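Ticket 365: Totau grinder keeps jamming
Status: open
Opened March 1, 2018

Hi again! My Totau grinder is still choking, same as in my last ticket. It runs fine for 7 seconds, then hums and gives up, and the error light flashes (amber colour, 2 blinks). I've tried the reset and a different power point. No change.

Update: pulled the top burr out like you said and wow, so much old coffee packed in the threads. The brush that came in the box is way too fat to get in there, so I've been using a spoolie, one of those skinny eyebrow ones with the little black spiral head, and it fits the grooves a treat. Still jams on the finest setting though. Do I need a new burr?
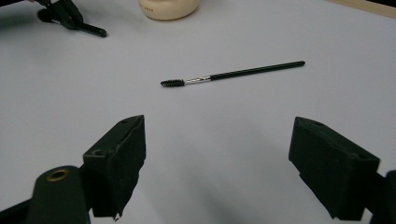
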